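Color for the Home Decorator
Hindiven Adult Evening Program
Handout for Session 2: Grays, undertones and small accents

Hello again. These are the notes I promised, typed up from what I said and what I meant to say before we ran over. If you missed the first session, pick up the value scale sheet from the tray by the door in the Maldonado Building, and try to fill it in before you read this, or half of it will sound like me waving my hands. The ones who were there can skip the next bit.

Quick catch-up

Every color has three things you can talk about separately. Hue is the family name, so red, green, violet and so on. Value is how light or dark it is. Chroma is how strong it is, and this is the one people skip. They say "brighter" when they mean lighter, and then they say "brighter" again when they mean stronger, and the person at the paint counter has to guess. Please start using all three words this week, even if it feels silly. Say "same value, less chroma" to your spouse at breakfast.

The homework was to find the strongest color in your kitchen and the weakest one. A lot of you came back with a dish towel or a bowl for the strong one (good!) and then got stuck on the weak one, which brings us to gray.

Grays

Most of what surrounds you indoors has very little chroma. Walls, ceilings, appliances, concrete, the sidewalk outside, a good many sofas. We stop seeing these as colors, and that gets us into trouble when we have to choose one. You walk into Grallden for a can of gray, and there's a whole rack of them, and they all look the same until you get one home and your dining room has gone purple.

Nearly every gray in a store leans somewhere. It has a bit of blue in it, or green, or violet, or a muddy yellow. That lean is the undertone. By itself on a chip you can hardly pick it out. Put the chip next to something with a clear color and the lean jumps out at you, sometimes in the opposite direction from what you expected. A plain gray next to a strong blue-green will start to look a little pink or warm. Your eye is pushing the gray away from its neighbor. The name for this is simultaneous contrast, and you don't need to remember the name, but you do need to remember that it happens every single time you put two colors side by side.
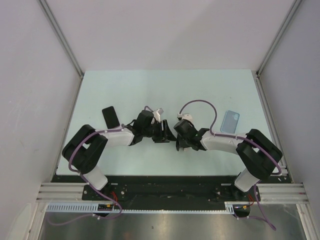 One of you told me at the break that gray walls were a coward's choice, and that a room with a colored table in it deserved colored walls to go with it. I've been chewing on that all week. I do see the point, and I've been in plenty of rental apartments where the gray was only there so that everyone would dislike it equally. But I'd defend a light gray wall for this reason: it lets a weak color do some work. A pale blue-green on a tabletop has so little chroma that a yellow wall would run right over it. Against gray it gets to be the most colorful surface around, even though it's barely tinted. So if you love a soft color, give it quiet company. If you love a loud one you've got more freedom, and we'll get to that in the spring part of the course, in March.

How to find the undertone

I do it three ways, and I usually do all of them because I don't trust myself.

First, hold the chip against plain white printer paper. Real white, please, the stuff out of the copier. Cream paper will make everything look bluer than it is.

Second, look at the darkest chip on the same strip. Paint companies usually build a strip by lightening one parent color, and the parent is much less shy about what it is. If the dark end of the strip is plainly green, then your "neutral" gray at the top is probably a very pale green. I picked up a Trostlow strip last year where the top chip looked like clean cement and the bottom one was a full-on eggplant. I put that strip in the folder going around the room, please bring it back!

Third, lay your candidate grays next to each other and mix them up. Once you have a few in a row you'll start saying "oh, that one's the green one" without even trying. Comparing is much easier than naming. I would go so far as to say never judge a single chip on its own, and I've broken this rule in my own hallway and have to walk through the result every morning.

Light

I can't talk about grays without light, sorry. A window facing north gives you cooler light through most of the day. Evening bulbs are usually warm, and the box will tell you how warm if you squint at it. A gray with a blue lean can look crisp at noon and rather dead after supper. A gray with a yellow lean may look cozy at supper and dingy at noon. Nothing is wrong with the paint in either case.

So, sample boards. Paint a big piece of poster board, two coats, right up to the edges. Don't paint directly on the wall, where the old color is crowding it on every side. Lean the board where the paint would really go and look at it in the morning, in the afternoon and with the lamps on. Move it to the corner too. Corners go darker, and two walls of the same color bounce light back and forth at each other and get stronger than you'd think. This is mild with grays. With pinks it can be a shock — I once did a small powder room in what I thought was seashell, and stepping in was like climbing inside a grapefruit.

One more thing on light. A shadow has a color, too. On a pale surface it often looks plain gray, but if there's a big colored thing nearby it'll be tinted by whatever bounces into it. Try looking at the shadow under your coffee cup on different tables. This was going to be an exercise and we ran out of time, so do it at home if you feel like it.

Accents, and how little you need

The old advice says to split a room into a main color, a second color and an accent, with the percentages all worked out for you. I've never found the percentages useful, and I don't know anybody who measures their curtains. What does help is thinking about chroma and area together. The stronger the color, the less of it you need before people notice. A whole wall of soft sage and one narrow stripe of hot orange can pull about evenly on your eye.
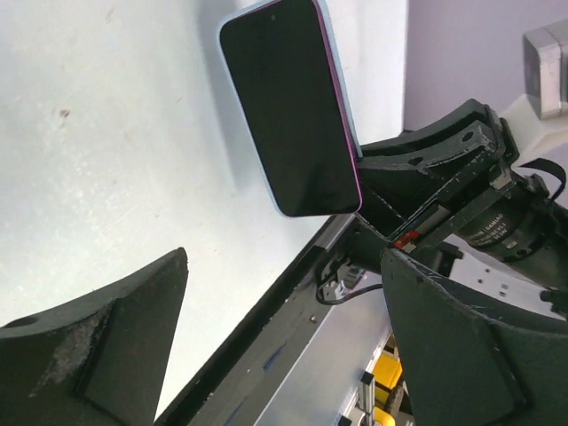 Edges are my favorite place to put a strong color. You get a line, and a line carries a long way for very little paint or fabric. Think of piping on a cushion, the lip of a shelf, the inside edge of a door that only shows when it's open. Manufacturers know this trick well. On the phone, nearly everything you're looking at is a big dark rectangle with the screen off, and there's pale light blue along the top and left, and still the thin magenta-pink line down the right side is what I go to first. It takes up hardly any area. Paint the whole thing magenta and I'd be tired of it by lunch, but as a line I could live with it for years. It also makes the light blue beside it feel cooler, so you're getting some simultaneous contrast thrown in for free.

Dark areas deserve a word here as well. Black and near-black have almost no chroma but they have loads of contrast against a pale room, so they behave like accents whether you invited them or not. A television, a stove, a row of picture frames, a black lamp. When you plan a pale room, count these in. I've seen people agonize over a rust-colored pillow when the real accent was a giant black TV on the opposite wall. If you've got a lot of dark objects you can't move, choose a wall that's a step or two darker than you first wanted. The jump gets smaller and the objects settle down.

The cheap method

Before you buy anything, try the colors out with scraps. Wrapping paper, old T-shirts, a file folder, ribbon. Put the scrap where the accent would go and leave it there for a few days. Roll it smaller if it shouts. Fold it to a strip. If it looks good as a strip, ask yourself whether you need any more than that. My local Grallden will cut you a yard of ribbon in any color they stock, and it costs less than a sample pot.

Things people asked that I didn't answer properly

Does finish change the color? The finish changes how light comes off the surface, so yes, in practice. Shinier paint tends to look deeper when you see it straight on, and paler where it catches a window. Ask for your sample in the finish you'll be using.

Should the ceiling be white? It can be. A ceiling in the wall color cut with 50 percent white is easier on the eye in a low room, I think. Stores will mix it at half strength if you ask, though some counters do it better than others.

Can I mix warm and cool grays? Yes, if they're clearly different. Two grays that are nearly the same but lean different ways look like a mistake. Make one a lot darker and the problem mostly goes away.

For next time

Bring a sample board, painted with two coats, in a gray you believe is neutral. Bring one strong-colored scrap as well, any shape. We'll spend the first 15 minutes lining up all the boards by undertone, and I promise you some surprises. If you can't make the session, leave your board at the Hindiven front desk by Thu 12 December with your name on the back, in pencil please, as marker bleeds through poster board.

The folder with the Trostlow strips needs to come back too.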